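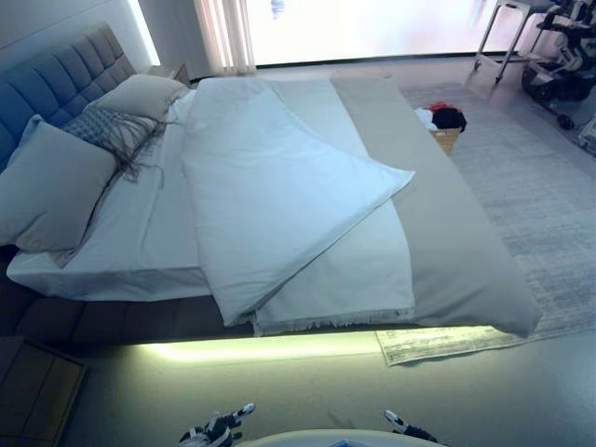 ¿Cuánto hay que dormir la noche antes de una marcha larga de montaña?

Lo mismo que cualquier otra noche buena, y si se puede, también la anterior a esa. La víspera casi siempre se duerme regular por los nervios, así que lo que te salva es haber llegado descansado de los días de antes.

Me lo preguntó una lectora en los comentarios de la entrada de las botas y me ha parecido el empujón perfecto para contar por fin la travesía de diciembre, porque llevo semanas dándole vueltas y todavía me sale una sonrisa tonta cuando miro el mapa en la pared de la cocina.

Os pongo en situación. Drondurari es un pueblo pequeñísimo al fondo de un valle, con una fuente de dos caños, una panadería que abre cuando quiere y una carretera que se acaba allí mismo, delante de la iglesia. De la parte de atrás sale el sendero viejo que sube al collado de Gape y baja por la otra vertiente hasta Stimmont. Yo lo había hecho en verano, a trozos, con calor y con moscas, y me había parecido bonito sin más. En diciembre es otra cosa. ¡Otra cosa! Con la hierba quemada por la helada, las hayas peladas y ese sol bajito que entra de lado y pinta de naranja hasta las piedras feas.

El plan era sencillo: subir al refugio de Eretti el primer día, dormir allí, cruzar el collado por la mañana y llegar a Stimmont con tiempo de coger el autobús de la tarde. Éramos 5 (yo, mi hermana, mi cuñado y dos amigos del grupo de los paseos), y digo lo del número porque en el refugio de Eretti hay 9 plazas en invierno y conviene avisar. Llamad por teléfono. El correo lo miran de uvas a peras.

Vuelvo a lo del sueño, que me voy por las ramas. Durante años he sido de las que preparan la mochila a las once y media de la noche, con la tele puesta, y se acuestan con la lista dando vueltas en la cabeza. ¿He cogido la frontal? ¿Y las pilas de la frontal? Me levantaba a mirar, claro. Y a las cinco sonaba el despertador y yo tenía la sensación de no haber cerrado los ojos. Esta vez hice la mochila dos días antes y la dejé en el pasillo, cerrada, con una nota encima que ponía «NO ABRIR». La abrí una vez. Pero solo una.

Lo otro que me ha cambiado la vida, y perdonad que me ponga intensa, es cenar pronto. Arroz con verduras, un yogur y a las diez en la cama con un libro aburrido. El que tengo es una historia de los ferrocarriles de vía estrecha que me regalaron y que no he pasado de la página cuarenta en tres años. Mano de santo. También bajo la calefacción del cuarto, que duermo muchísimo mejor con la nariz fresca y el edredón gordo, aunque en casa haya quien proteste.

Y si aun así no dormís, no pasa nada. De verdad. Tumbada a oscuras también se descansa algo, y a mí lo que peor me sentaba era el enfado de estar despierta, mirar el reloj y calcular cuánto me quedaba. Ahora pongo el móvil boca abajo en la otra punta de la habitación y que sea lo que tenga que ser.

El primer día

Salimos de Drondurari a las nueve de la mañana, que para ser diciembre es una hora estupenda: ya hay luz, todavía cruje el suelo. Los primeros kilómetros van pegados al arroyo y son casi llanos. Hay un puente de losas con el que tengo una relación especial porque en verano me caí allí de culo delante de una familia entera, y lo crucé agarrada a los dos bastones como si fuera el Himalaya. Mi cuñado grabó un vídeo. No lo voy a colgar.

Pasado el puente empieza el hayedo, y ahí es donde se gana altura. Es una subida larga, de zetas amplias, muy bien trazada; se nota que por allí pasaban mulas. Me encantan esos caminos hechos para animales cargados, porque nunca tienen prisa. Vas subiendo y no te das cuenta hasta que te asomas y el pueblo es un puñado de tejados. Fuimos charlando casi todo el rato, que es mi manera de medir el esfuerzo: si puedo contar una anécdota entera sin pararme a respirar, el ritmo es bueno. Si empiezo a contestar con monosílabos, hay que aflojar.

Comimos en la cabaña que hay a la salida del bosque. La puerta no cierra del todo y el banco cojea, pero está orientada al sur y se estaba de maravilla. Tortilla de patata, mandarinas, un chocolate con avellanas que trajo mi hermana y que voló en un minuto. Aprovecho para decir que las mandarinas son la mejor fruta de invierno para el monte y no admito discusión: vienen envueltas de fábrica, no se aplastan tanto como el plátano y te dejan los guantes oliendo bien toda la tarde. Las cáskaras, a la bolsa y para casa, que tardan una eternidad en deshacerse.

De la cabaña al refugio queda una hora y pico por prado abierto. El viento soplaba flojo y había placas de nieve vieja en las vaguadas, duras como el cemento, pero se rodeaban bien.

Eretti

El refugio de Eretti es de piedra, chato, con las contraventanas rojas y una estufa que lo domina todo. Lo lleva Lionel Aubert, que llegó hace unos cuantos inviernos para ayudar una temporada y se quedó. Tiene un castellano precioso, con unas erres larguísimas, y hace una sopa de cebolla con la que he soñado después. Le pedí la receta y me dijo que el secreto es empezar a las tres de la tarde. O sea, que en mi casa no va a pasar.

Fue él quien nos enseñó el cuaderno de visitas antiguo, que guarda en un cajón con llave. Hay dibujos, quejas del tiempo, una poesía horrorosa dedicada a una cabra, y firmas de gente que subió con botas de clavos. Nos pasamos la sobremesa entera leyéndolo en voz alta. Según Lionel, el camino aparece mencionado por primera vez en un documento de 1301, un pleito entre los dos valles por los pastos del collado, y de ahí que los mojones de arriba tengan una muesca a cada lado. Yo había pasado junto a esos mojones en verano sin verlos siquiera. Me pone contentísima descubrir estas cosas; es como si te presentaran otra vez a alguien que ya conocías.

¿Y dormir? Pues regular, como era de esperar. Litera de abajo, un saco que silba cada vez que te das la vuelta y un señor de otro grupo que roncaba por tramos, con unas pausas que te tenían en vilo. Pero llevaba dos noches buenas en el cuerpo y se notó muchísimo. Tapones de cera, un calcetín extra en cada pie y la funda de la almohada traída de casa, que no pesa nada y huele a lo tuyo. Probadlo.

El collado de Gape

A las siete estábamos desayunando y a las ocho menos cuarto andando con las frontales puestas, aunque las apagamos enseguida. La subida al collado desde el refugio es corta y empinada. Hacía un frío de los que aprietan las sienes. Paramos a poner los crampones en la última pala porque la nieve estaba helada y ahí no me apetecía ninguna heroicidad. A quien no los haya usado nunca le recomiendo de corazón que aprenda antes con alguien que sepa, en una ladera tranquila, y que no los estrene en Gape.

Y arriba... bueno. Arriba salió el sol justo cuando llegábamos, se lo juro a quien haga falta. Mar de nubes en el lado de Stimmont y todo despejado en el otro. Nos quedamos callados, incluida yo, cosa que mi hermana comentó después varias veces. Encontramos tres mojones con su muesca y les pasé el dedo por encima con el guante quitado, hasta que dejé de sentir el dedo.

La bajada se hace larga, no os voy a engañar. Son 1301 las curvas que parece tener esa pista (el número me hizo gracia y lo usamos de broma todo el camino: «ya solo quedan mil trescientas»). Las rodillas se quejan. Los bastones un poco más largos que en la subida, pasos cortos, y parar antes de que duela. Nos metimos en la nube a media ladera y los últimos kilómetros fueron de gotitas en las pestañas y olor a leña.

Llegamos a Stimmont con casi una hora de margen. La cafetería de la plaza tenía caldo, bocadillos de queso y una mesa junto al radiador, y allí nos desparramamos sin ninguna dignidad. El autobús salió puntual, me dormí antes de la primera rotonda y me desperté con la marca de la cremallera en la mejilla.

Unas cuantas cosas prácticas para quien quiera hacerla

Agua hay en la fuente de Drondurari y en el refugio. El caño que marca el mapa pasada la cabaña estaba helado, así que no contéis con él en invierno.

Cobertura, en el pueblo y en el collado. En Eretti, nada de nada, y qué gusto.

El autobús de vuelta tiene un solo servicio por la tarde fuera de temporada. Mirad el horario la víspera, que lo cambian.

Llevad dinero en efectivo para el refugio.

Y la mochila, hecha dos días antes. Con nota o sin nota.

Ya estoy pensando en repetirla en primavera en sentido contrario, con los narcisos, y Lionel nos ha prometido enseñarnos el resto del cuaderno. Si alguien la ha hecho desde Stimmont, que me cuente en los comentarios qué tal es esa pista de subida, porque mi cuñado ya está buscando excusas.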